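4.2 Second-half substitutions and pressing distance

The most striking pattern in our data appears in the twenty minutes after a team's first substitution. We coded 1,186 substitutions across 214 matches in the regional league, and for every one of them we compared how far the team pressed up the field before and after the change. We expected fresh legs to push the whole line forward. What we found is far more interesting!

When a coach brought on a wide player, the pressing line did move up, and it stayed up for most of the period we measured. When the new player was a central striker, the line moved up for only a few minutes and then dropped back to where it had been, sometimes a little deeper. The effect holds for home and away teams. It also holds when the score is level, which surprised us, as earlier work on this question (see Section 2) looked mainly at teams that were chasing a goal.

Burkby is the clearest case. The club almost always made its first change on the left side, and its line moved up after the change in 17 straight matches. Demisau, by contrast, liked to swap one striker for another, and its numbers are close to flat. The two clubs finished the season only a few points apart, so we do not read this as a sign that one habit wins more games. It does tell us that the position of the new player matters much more than the simple fact that he is rested.

We also looked at the minute of the change. Substitutions made at halftime behave differently from all the others, and we treat them as their own group in Table 5. A team talk, a drink and a change of shape all arrive together at that point, and our method cannot pull them apart. Leaving them out makes the wide-player effect slightly stronger – a welcome result, and one we checked with both coding teams.

4.3 Agreement between coders

Every match was coded twice from broadcast video. The coders marked the pressing line each time the other side had settled possession in its own half, using the five-zone grid from Section 3. Agreement was high in the middle zones and weaker in the zone closest to the opposing goal, where camera angles at the smaller grounds often hide the far fullback. The Jakubowski ground was the hardest of all. Its main camera sits low, and we dropped 3 matches played there for this reason.
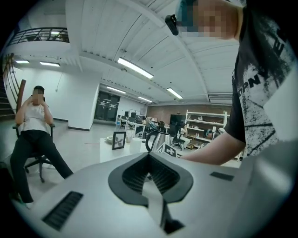 Fotodach
Research associate, match analysis group
Figure 4. Indoor workspace.

Most disagreements were small, with the two coders one zone apart, and they were settled by a third viewing at half speed. We had feared that coders would drift over such a long season, growing more generous as they got used to a team's style. To test this we gave them a set of early matches again in May, with the team names removed from the sheet. The second round of codes matched the first very closely, and we are delighted with how steady the grid proved to be in everyday use.

One weak spot remains. Throw-ins near the halfway line were coded as settled possession by one team and as restarts by the other until the rule was fixed in January. We recoded all of the affected passages, and the results in Table 4 use the corrected version throughout.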